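The lease on the top floor at Dalgate ran from January, and by the second week Rianne Coppens had already fallen in love with the round table.

It had been left behind by the last tenants, along with a dead printer and a box of 500 envelopes printed with somebody else's address. The printer went down in the lift. The envelopes were kept for lists. But the table! It was pale wood, perfectly round, and it had no head and no foot, so wherever you sat you were in the middle of things. Rianne had spent six years at a long grey desk at Baert, with her back to a corridor, and she walked round and round the table on that first morning with her coat still on, trailing one hand along the edge.

"You're going to wear it out," said Karkard from the doorway. He had a bag of oranges and his scarf was up to his ears.

"Come and choose a place."

"They're all the same place."

"I know! Isn't it marvellous?"

He chose the one nearest the radiator and started peeling.

They were going to make remedies, or that was the word on the form. Karkard preferred "small comforts", which the man at the bank had crossed out and then, after a moment, written back in. Hand creams, bath oils, a chest rub that Karkard's aunt had made every winter in a kitchen so full of steam that the wallpaper came down in her soup. He had the recipe in his head and on the back of a bus timetable, and the two versions disagreed about the camphor.

The sunflowers came next. Rianne carried them up herself in their round white pot, all 41 stairs, the lift having stopped for the day with the printer's replacement inside it. She put them down near the edge of the table and stood back, out of breath and delighted.

"Bit much for winter," said Karkard.

"That's when you want them."

He looked at the yellow heads for quite a long time. Then he moved his oranges over so they were nearer.

All that morning they set things out and changed their minds. Bottles went to the back and came to the front again. There was a small white jar that Rianne kept picking up simply because it fitted her palm, and a black tray with two round hollows in it that Karkard insisted was the best thing he had ever bought, though he couldn't yet say what it was for. The shallow yellow tray was Rianne's. Whatever they were working on would live in the yellow tray, she said, and whatever was in the yellow tray was not to be tidied, borrowed or sniffed without asking.

"Not even sniffed?"

"Well. Sniffed once."

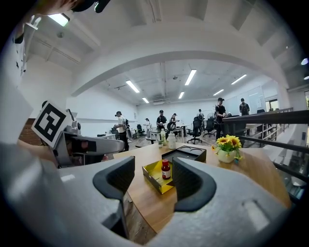 So the little brown bottle with the red cap went in first, and it stood there on its own, looking rather important. It was the chest rub oil, third attempt. The first had made Karkard's eyes stream. The second had smelled, quite strongly, of fish, and they never found out why. The third they had mixed the evening before with the windows open and their gloves on, laughing so much that Rianne had spilled half the eucalyptus down her sleeve, and she'd gone home on the bus in a cloud of it while a whole row of strangers breathed more easily.

"Who's going to try it?" said Karkard.

"You are. It's your aunt."

"It's your bottle. You stuck the label on."

"I'll ring Baser," said Rianne.

Baser ran the café downstairs and had had the same cold since the clocks went back. He came up straight away with his apron on and flour on his elbows, and he admired everything. He admired the brick, the high ceiling, the light. He admired the sunflowers so loudly that Rianne went pink. Then he sat down at the table, in a place exactly like all the other places, and held out his hand for the bottle.

He unscrewed the red cap. He breathed in.

Karkard had stopped chewing. Down in the street a van was reversing, and it went on reversing for what felt like most of the afternoon.

"Oh," said Baser. His eyes had gone shiny. "Oh, that's my grandmother's landing."

"Is that good?" said Rianne.

"She kept the blankets there." He breathed in again, deeper, and his shoulders came down. "And the heater. You had to step over the cat to get to the bathroom. I haven't thought about that landing since I was small."

"But is it *good*?"

"Have you got a bigger one?" said Baser.

Karkard was already hunting through the envelopes for a clean one and patting his pockets for a pen. He wrote THIRD ATTEMPT at the top and underlined it twice, and then he wrote the camphor down properly, so it could never be argued about again.

"That's the bus timetable amount," said Rianne, reading over his shoulder.

"It's a bit more than the bus timetable."

"It isn't. Look."

Baser had put the cap back on and was setting the bottle down in the yellow tray with great care, turning it until the label faced the flowers. Then he asked if anyone was going to eat the last orange.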